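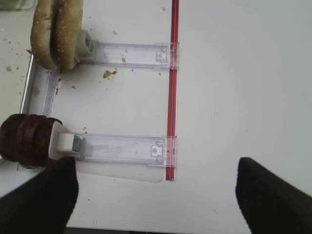 The toy repair table at Magagula Hall reopened on Friday, April 6, 2018, and I went along with a carrier bag of broken bits and fairly low hopes. By ten o'clock there was already a queue out to the bike rack (I was behind a man with a headless dinosaur, so I felt in good company). Play food was the big thing this time. One set had a little burger bun, sesame specks and all, held in a white plastic clip at the end of a clear plastic arm, with a brown ribbed piece on the arm below it and a thin red rail down the side. I thought it was a sausage, Naveed Mughal said chocolate, and we left it there. There were brown crumbs on the white tabletop too!

Naveed runs the table with Zodwa Nkuna, and between them they saw 37 toys before lunch. Zodwa told me the clips are what go first on these sets – people push them on at an angle and the plastic gives. She keeps a biscuit tin of spares from old Zundik kits and is always after more, so do bring yours in, even if half the pieces are missing.

Repairs are free, though there's a jar for glue and screws, and it had £115 in it by closing time. My own bag came home with two things mended and one politely declined (a music box, full of sand). The next session is at the same place in a fortnight, ten till one, and Dumisani Xaba is taking names at the door for anyone who fancies learning to solder.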